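Thread: Went to the Grukanthorpe open day, anybody else there?

elbowgrease_jo
Finally made it to the robotics open day at Grukanthorpe, after missing it two years running. I drove up with my sister-in-law, who came for the free lunch and then wouldn't leave the arm demos. They said at the door they'd had 353 people through by lunchtime and I believe it, the parking lot was a zoo.

Best part for me was the two-arm station in the back hall. Iolanda Mendonça was running it and she was great with questions, even the dumb ones (mine). The job was handling bone-shaped erasers, the kind you'd get in a party bag, on and around a little orange acrylic stand. Doesn't sound like much until you've tried to get a gripper to pick up something small and smooth without shooting it across the floor!

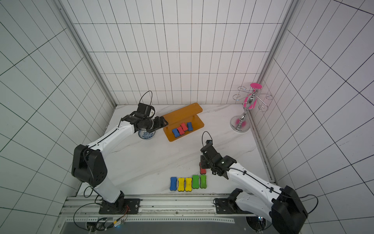 I stood there way longer than I meant to. She let people pick which color it should go for next, and the kids in front of me had very strong opinions. I asked about the tile walls and she said they swap the backgrounds so the thing doesn't get too used to one setup. Then the lunch bell went and I lost my spot.

Anybody catch the afternoon talks? We had to leave at 2:30.

torque_wrench48
I was there! Probably right behind you in the taco line. I'll be the grump though. I watched that same station for a good twenty minutes and it was slow. Really slow. My kid could sort a whole bag of erasers while it was making up its mind about one. The Lusex booth by the entrance was moving boxes at a speed you'd want in a warehouse.

elbowgrease_jo
Sure, but the Lusex one was doing the same box over and over from the same spot. Put a box in crooked and see what happens. Somebody asked them to and they changed the subject, lol.

m_okra
Jo's right about the crooked box, I was the somebody. The guy was nice about it, he just said that unit wasn't set up for it.

torque_wrench48
Fine, but most jobs ARE the same box over and over. I work in packaging. We bought 48 Thibodeau feeders a while back, they're dumb as rocks and they run all day. I don't need an arm that can think about a party favor.

Gearbox Gail
Different tools for different jobs, guys. I went to Elaine Vieira's talk at 3 and she got into this. Her point was that small odd-shaped stuff is where the fixed machines give up, so that's what they practice on. She had a chart of practice runs on one task – 722 tries, I wrote it down – and she was pretty open that plenty of the early ones were bad. I liked that. You don't usually get the bad ones on a slide.

m_okra
Was that the talk with the guy who argued from the back row?

Gearbox Gail
Yes! Hervé Masson, he introduced himself before he started, so I guess it's fair to name him. He wanted to know why they use two arms if one is going to sit and wait half the time. She said it waits less than it used to, and he wasn't buying it. They were still at it by the coffee urn when I left.

torque_wrench48
Hervé sounds like my kind of guy.

elbowgrease_jo
Ha, I bet. I did see what he means, there were stretches where only one arm was doing much. But when they were both going I couldn't stop watching. Gail, did she say if the slides are going up anywhere?

Gearbox Gail
She said to email Jucélia Damasceno in the front office and she'd send them out. The address is on the back of the program.

quietpiston
I signed up and then couldn't get off work. Is it worth the drive next March? I'm over 452 miles round trip.

torque_wrench48
For that distance, no. Go to a trade show.

elbowgrease_jo
I'd say yes if you like standing close and asking questions. Get there before 10 and go to the back hall first, then do the booths after lunch. And bring a jacket, they keep that hall freezing.

m_okra
Seconding the jacket. Tacos were good too.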